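How Does a Drawer Know Where to Stop?

I have opened a lot of drawers in my life. Socks, spoons, crayons, that one in the kitchen where all the dead batteries live! And for years I never wondered how any of them worked. Then one Saturday I pulled a drawer too hard, it flew right out, and 200 paper clips went across my floor. So I got curious.

A drawer is really just a box with no lid. It has a bottom, two sides, a back, and a front. The front is the part you see when it's closed, so it often gets the nicest finish. The box needs something to ride on, and that's where the runners come in. Runners are long, thin rails. One half is fixed to the inside of the cabinet and the other half is fixed to the drawer. Many have little wheels or steel balls between the two halves, so everything rolls along instead of scraping.

Near the end of the rail there's usually a small bump called a stop. When the drawer gets there, the bump catches and you feel a gentle clunk. (Mine had worn down. Hello, paper clips.)

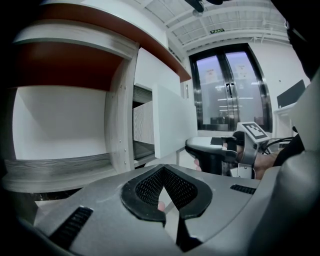 Why do some cabinets have rows of little holes inside?

They're for shelf pins, which are small pegs that hold up a shelf. With a whole row to choose from, you can move the shelf up for tall books or down for short ones.

I love those holes. When I was little I thought bugs made them! You need pegs at the same height on both sides, or the shelf will tip and your stuff will slide off the low end.

Now for something to try at home. Ask a grown-up first, then find a drawer that isn't too heavy. Pull it out slowly and put your ear close. Do you hear rolling or scraping? Look along the side for the rail, and keep your fingers out of the gap when you push it back in, because a pinch really hurts.

Next, try it with a few books inside. Does it feel harder to start moving? Heavy things take a bigger push to get going, and a bigger push to stop, too. I put my heaviest books in the bottom drawer, and my paper clips now live in a jar with a lid.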